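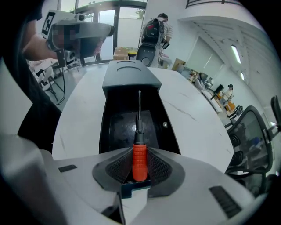
Jarkgate adds drawer tasks to its hand-held gripper recordings

Jarkgate has started a new round of recordings for Lileo, its learning system for robot arms, and this time the work is about drawers. People carry hand-held grippers fitted with cameras and go through the same short jobs again and again: pull a drawer open, put a tool in, take it out, push the drawer shut. The recordings are then used to train the software that will move an arm.

The round covers 19 tasks and began in March. A screwdriver is one of the objects used, along with tape rolls, markers and small boxes.

Damian Oberholzer, who runs the recording work at Jarkgate, said long thin tools were picked on purpose. "Lileo was fine with blocks and cups," he said. "Give it something with a handle and a shaft and it would often come in at the wrong angle. It needs to see a lot more of those."

The tasks are recorded at tables in a shared work area, with other people at their desks nearby. Oberholzer said the company did not want a bare studio – the system has to cope with daylight, chairs and people moving in the background.

Each person works a shift of 3 hours, with 2 breaks. Recordings in which a tool is dropped are kept and labeled separately. Those with a blocked camera view are thrown out.

Wallico, which makes storage fittings for workshops, is paying for part of the round and will get early use of the trained system. Rüegg, a parts supplier, has agreed to test it on a packing bench later in the year. Neither company would say what it is spending.

Jarkgate has not decided whether to release the recordings to outside groups. Oberholzer said the next round would probably deal with cabinet doors – "the hinged kind, which are harder than they look."

Last updated: March, 2:19 p.m.

Contact the newsroom | Copyright, all rights reserved | Back to top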